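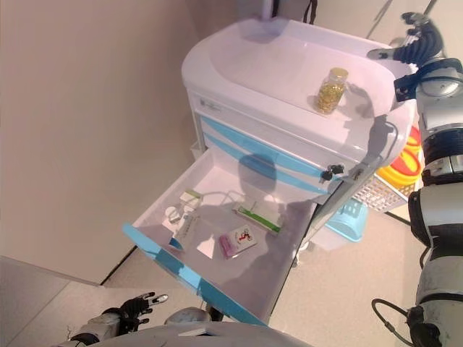
Namel Questions Claims for Tidier Medicine Carts

VOTWOOD, April 28, 2023 - Namel, the home care supply group, is not ready to endorse the drawer plan Treretti has been selling since March. The brochure promises 20 minutes saved per shift. We have asked how that was measured and are still waiting.

Blister packs and small boxes slide around in an open drawer, and softgels get left on top of the cart. Dividers may help. At $176 a set, we would like proof first. 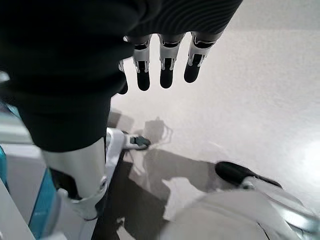
Toprak, which sells the dividers, replied that most buyers reorder and that a lock and key do nothing for a messy drawer. Namel has asked to see the order records.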